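Search this site
Enter keywords
Go

Print this page | E-mail this page
10 March 2021

Speaker notes - Snacks, Tubs and Shared Tables
Joelle Semaan, Skaston

Start with the numbers. In February we served 467 snack breaks at Skaston and Prollow. Most of the complaints had nothing to do with the food. They were about crumbs, open bags and wrappers left on desks.

Slide 2. Bags versus tubs. A bag won't stand up once it is half gone. A tub stays put, and people can see when it needs filling. Mention that Prollow changed over first and Rampersad followed.

Slide 3. Wrapped candy only. Say this twice. Anything handed around by many people should be wrapped one piece at a time. Loose gummies go in the kitchen with a scoop.

PAUSE - ask who has a candy tub at work. Hands up.

Slide 4. Cost. We spent 200 dollars on the first order and had too much licorice left. Order small, then ask people what they ate. The Josell office still has the licorice.

Slide 5. Where the tub goes. Middle of the table, within reach of a seated person. Keep it clear of mugs - coffee gets knocked over when people lean across. Wipe the table before the tub goes back down.

Slide 6. Reusing the tub. Wash it in warm soapy water and let it dry with the lid off. Ours now hold tea bags, pens and spare keys. Don't put labels over the old ones, they peel.

Skip slide 7 if we are past the 10 minute mark.

Last slide. Leave it up during questions. Handouts are by the door, one per office please.

3 comments | 12 shares

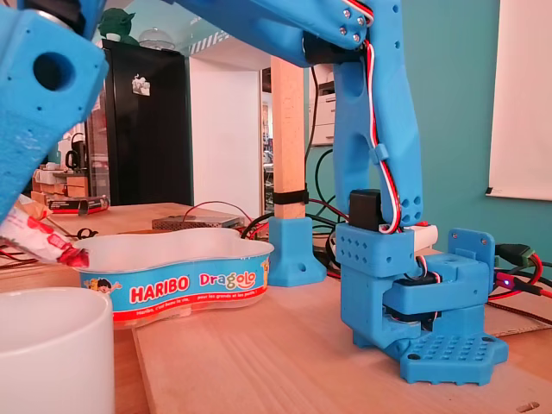
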